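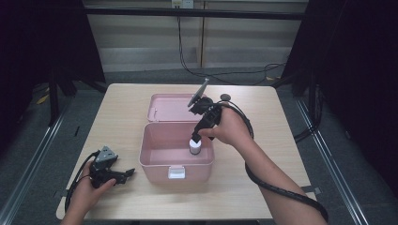
Workshop Guides > Cuvura hand grippers > Faults and fixes
5 min read · 4 comments · Share
Updated 14 Dec 2021

Section 4: When the jaws stop telling the truth

If you've followed the earlier sections you should have both Cuvura grippers plugged into the Masto hub and a picture of the jaw opening for each one in Morko. Lovely! This section is for the day one of those readings goes wrong, which for me came in April, partway through a batch of box-and-lid tasks.

What I had was a right-hand gripper that felt perfectly normal to squeeze, but Morko kept insisting the jaws were wide open. Then it would catch up with a jump, then go back to sulking. I didn't spot it at the time (I was watching my hands and not the screen, same as everyone) and 73 takes had to go in the bin. Oluwaseun Afolabi found it when she tried to replay a few of them and the arm let go of everything halfway across the table. She was very nice about it.

There are two causes I know of. One is the cable working loose where it goes into the back of the gripper. The other is the jaw linkage binding, so the fingers lag behind your trigger. They look almost the same on the graph, so do the checks in order.

CAUTION: Stop recording and make sure any robot arm on the same hub is powered down before you start. A gripper with a dodgy reading can send a sudden open or close command to the arm, and you do not want your hand near it. Closing the Morko window is not enough, the link stays up.

CAUTION: Keep your fingertips away from the pivots when you work the jaws by hand. The gap closes faster than you'd think and it hurts.

4.1 Checking the cable

1. Open the Morko live view and pick the gripper you suspect. Leave the other one plugged in so you have something to compare it with.
2. Hold the gripper still with the jaws fully closed.
3. With your free hand, gently wiggle the cable close to the gripper body. If the line on the graph jumps, you've found it.
4. Unplug at the Masto end first, then at the gripper. Look into the connector for bent pins. If one is bent, swap the cable, please don't try to straighten it with a screwdriver (I did, it snapped).
5. Reconnect and turn the collar until it stops.
6. Leave a relaxed loop of cable beside your wrist, and move your arm through the biggest reach your task needs. The cable should never go tight.

Note: reaching across into a deep box is the worst case. I set mine up while sitting neatly at the edge of the table and then wondered why it dropped out every time I leaned forward.

4.2 Checking the jaws

If the cable passes, it's the linkage. You want something smooth, round and light to close on, as a ball shows up an uneven grip straight away, where a square block will hide it.

1. Open the jaws all the way and let them close slowly under light pressure, nothing between them. Feel for a notch or a gritty patch.
2. Now close on the ball. Both pads should meet it together. If one side arrives first and shoves the ball across, the linkage is out of line.
3. Hold for a slow count of five and watch the graph. It should be flat. A gentle slope means the jaws are creeping.
4. Turn your wrist over and back with the ball still gripped, then do it once more near whatever you'll be working with, lid and all.
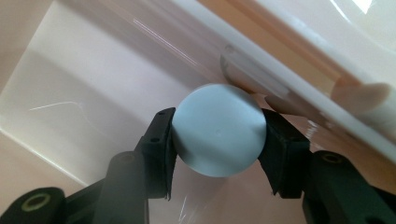
5. Release, and check that the reading goes back to where it began. Mine came back short every time, and that turned out to be a screw on one finger that had backed out just enough to rub.
6. Nip up the finger screws with the small hex key from the kit. Snug is fine. If you really lean on them the fingers stiffen and you're back where you started.

Note: lids are a nuisance in this test. If you steady a lid with one hand and bring the gripper in under it, it's easy to knock the rim with a finger and mistake the bump for a fault. Repeat the step clear of the lid before you take anything apart.

4.3 Setting zero again

Always do this after touching a cable or a screw, even if the graph looks fine.

1. In Morko, choose Grippers, then Reset range.
2. Close fully and press Set. Open fully and press Set.
3. The range number should come out at more than 600. Anything lower means the jaws aren't travelling all the way, so go back to 4.2.
4. Record one short throwaway take and play it back on screen. Don't send it to an arm yet.

4.4 What to do with the bad takes

Don't delete them on the spot, tempting as it is. Mark them as faulty in Morko and write down when you first noticed the problem, then work backwards through the graphs until you find a clean stretch. Mine had started well before I thought.

If you've been through all of this and the reading still wanders, it's probably the sensor itself, and I've never managed to fix one of those at the bench. Send the gripper back to Ibrahim with the cable attached and a copy of one bad take. They'll ask for both anyway.

Next: Section 5, Cleaning the pads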